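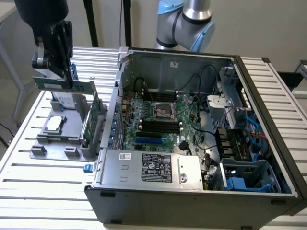
*Our practice cell: tower on its side, parts tray next to it, gripper holding one of the cards.*

**Card goes in crooked and our student team is running out of ideas**

posted by slotmachine_kid in Robotics Clubs & Competitions

Hi all! I'm on the build team at Narnville and we're doing the PC assembly event at the Dudton meet in November. You start with a desktop tower lying open on the table and the arm has to pick parts from a tray (hard drive, CPU, two expansion cards) and put them where they belong. We can do the CPU maybe half the time, which I'm weirdly proud of.

The cards are killing us. The gripper takes the card by its top edge, carries it over the case, comes down, and then the end with the metal bracket catches on the rear panel before the edge connector gets anywhere near the slot. If I shift the drop point over to clear the bracket, the connector misses the slot. We've logged 461 tries on the real tower and the success rate is too embarrassing to type.

Stuff we've tried:

- re-teaching the pick point (3 times)
- slowing the last bit of the move way down
- new finger pads from the Drosar kit, the grippy ones
- yelling

The rules let us change the tray and the fingers but not the tower. No vision on our arm, just taught points and a wrist force sensor that we mostly use as an emergency stop. Is this a gripper problem or a programming problem? Half the team says one, half says the other, and we have to pick before Sunday because that's when we get the printer.

---

**mamani_mentor**

Programming, mostly, but look at your tray first. How much can the card wobble in its slot before you pick it up? If it leans even a little, you pick it up leaning, and then every taught point after that is wrong by a different amount each time. Push on it with a finger. If it moves, print a tighter slot on Sunday and leave the gripper alone.

Then stop going straight down! Watch yourself put a card in by hand. You tip it a bit, tuck the bottom of the bracket in behind the rear panel, and then rock the connector down into the slot. Teach it like that:

1. Come in above the slot with the card tilted a few degrees, bracket end low.
2. Lower until the bracket tab is just inside the panel.
3. Slide toward the panel until the force sensor feels a light touch, then back off 2 mm.
4. Level the card out and press.

Step 3 is the one that fixed it for the Mamani team. You already have the sensor, so use it for finding the panel and let that touch reset your position. Also check where along the edge you're grabbing. A card with a bracket on one end is heavier on that end, and if you grip in the dead middle it can droop. Move your grip toward the bracket and see what changes.

Log your tilt angle on every try too. We went through something like this with no notes and had to redo a whole week.

---

**beige_box_forever**

get stiffer pads. grippy ones are squishy and the card twists when you push. we had the same thing

---

**toaster_oven_22**

I don't do competitions but I've put together a lot of PCs, so take this for what it's worth. Some slots are just tight. Put the card in and out by hand a bunch of times before you let the arm near it and see how hard you have to push. If it's stiff for you, it's going to be stiff for the robot.

Also, 1,000 tries on the same slot will wear it out, so if you get anywhere near that, swap in another board for practice — an old dead one is fine.

---

**slotmachine_kid** (original poster)

OK the tray slot wobbles. A lot. I feel silly. Printing a new one Sunday and teaching the tilt move after that, will come back with numbers. And beige_box, I'm putting the old pads back on tonight!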